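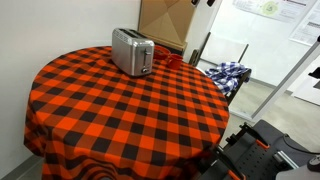

Breakfast club is the bit of the grant I get asked about most, so I'll start there. We are now open four mornings a week in the Stundance room, up from two when I last wrote, and it has made a bigger difference than I thought it would. You paid for the toaster and the tablecloths, so you'll be pleased to know both are earning their keep. The toaster is the plain two-slot steel one, and it lives on the round table under the orange and black check cloth, with a red mug close by so people can sort themselves out when they come in. I did wonder if the cloth was a bit loud (Bheki chose it, and I said so at the time) but I've come round. It goes right down to the floor and it cheers up a very white wall.

Numbers next, as I know you need them for your own form. We had 10 regulars by the end of May, up from six at the start, and we have served almost 600 breakfasts since the grant came through. By a breakfast I mean toast or cereal and a hot drink. If somebody only has a cup of tea I don't write them down, so we see rather more people than that figure suggests. Most of them are from the Ritine flats and the two streets behind, and a few walk over from further off after dropping children at school.

Now, two slots. When we put the bid in we were expecting five or six people and I thought a small toaster would be plenty. With eight of them all wanting two rounds at ten past eight it is slow going, and there is a fair bit of hovering. I don't want to bin a perfectly good toaster, so what I'd like to do is buy a four-slot one to go in the kitchen and keep the little one out on the table for people who like doing their own. Several of them really do like doing their own! One lady told me it was the first time she had made toast for anyone else in years, and she now does a plate for whoever is sitting next to her.

What's gone well: the bread. Varma's bakery let us have yesterday's loaves at the end of the round, and they've only missed one delivery. Annapurna Arumugam set that up and still collects on her way in, so please put her name in your newsletter if you do mention us. The jam budget has gone further than planned as well, mostly thanks to people bringing jars from home. We have a lot of marmalade.

What hasn't: the Thursday session. We tried an early start, half past seven, for people going on to work, and hardly anyone came. I gave it a full half term before I gave up on it, and moved those hours to a later finish. Bheki Makhubela thinks we should have put the notice up in the bus shelter and he may well be right. I'd like to try it again in the autumn if you're happy with that, with better posters.

The other thing is storage. The room is used for other things in the afternoon, so everything on the table has to be put away and brought out again every day, and we have lost a fair few teaspoons along the way. Ferkier have quoted us for a lockable cupboard to go in the corridor. It's more than I'd like but it would save Bheki a good quarter of an hour each morning, and he is there before anyone else as it is. I've attached the quote to this email.

On money, we've spent just over half, which is where I said we'd be. There's an underspend on crockery (people keep giving us mugs) and I'd like your permission to move it across to the bigger toaster and whatever it will cover of the cupboard. Everything else is on track, apart from the washing of the tablecloths, which I forgot to budget for at all and have been doing at home – I'm not claiming for it this time but it ought to be a line in the next bid.

You're very welcome to come and see a session. Any morning but Monday, and come hungry. If you let me know by the day before I'll make sure there's enough bread, and I'll have the receipts out on the side for you to look through.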